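3.2 Sorting Table and Item Preparation

The second part of the study concerned the sorting of small packaged snacks before shelving. Items were drawn from the mixed stock held at the Prulwood site, where single-serve packets arrive in bulk cartons and are separated by hand into display trays. The stock used in this section consisted of 70 packets. Cans, jars and rigid tubs were excluded and are treated in Section 5.

All sorting was carried out on a white tabletop. A plain surface was preferred to the patterned counter used in the earlier Trarlow study, where printed packets had proved difficult to tell apart from the background at a glance. The table was wiped down at the start of each session. Items were tipped out in groups and left as they fell, so that packets could lie across one another at any angle. They were not straightened or turned face up before sorting began.

3.3 Packaging Categories

Each packet was assigned to one of four categories according to its outer material and the ease with which its contents could be identified. The first category covers glossy printed film, which hides the contents completely and relies on color, logo and lettering. The second covers clear film, through which the food itself is visible and on which the label may be small. The third covers folded card, including open trays and cartons. The fourth is a mixed category for items joining two materials, such as a card sleeve around a clear bag.

Glossy film and clear film made up most of the stock. The two present different problems to the person sorting. A printed packet can be named from a fragment of its design, provided that the fragment is distinctive, but creases and reflected light may break up the lettering. A clear bag gives a direct view of the food, yet dark or finely mixed contents can be hard to name without reference to the label.

Overlap adds a further difficulty. When one packet rests on another, the sorter must decide which edge belongs to which item before lifting either. Figure 4 shows printed and clear packaging lying together on the table. The red-and-white packet carries a chili pepper in its circular logo and the slogan "一年卖出10亿袋" ("one billion bags sold a year") on a dark crimson band. The lower end of a clear bag rests over it, and a yellow packet is tucked beneath it on the left. The contents of the clear bag were recorded under the general heading of dried food and seasoning.
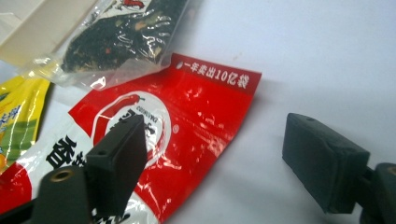

Figure 4. Snack packets of glossy and clear film on the sorting table, with part of a cream-colored cardboard box or tray at the upper left.

3.4 Recording Procedure

Packets were entered on the Haldane stock sheet by category first and by product name second. Names printed in Chinese were copied in the original characters, with an English translation in the next column. Where only part of a name could be read, the visible characters were entered and the remainder left blank until the packet had been picked up and turned over.

Sessions were limited to 30 minutes. Any packet with a split seam or an open end was set aside and did not count toward the category totals. The completed sheets were checked against the delivery list at the end of each session, and differences were resolved before the next group of items was tipped out. Category totals are reported in Section 4.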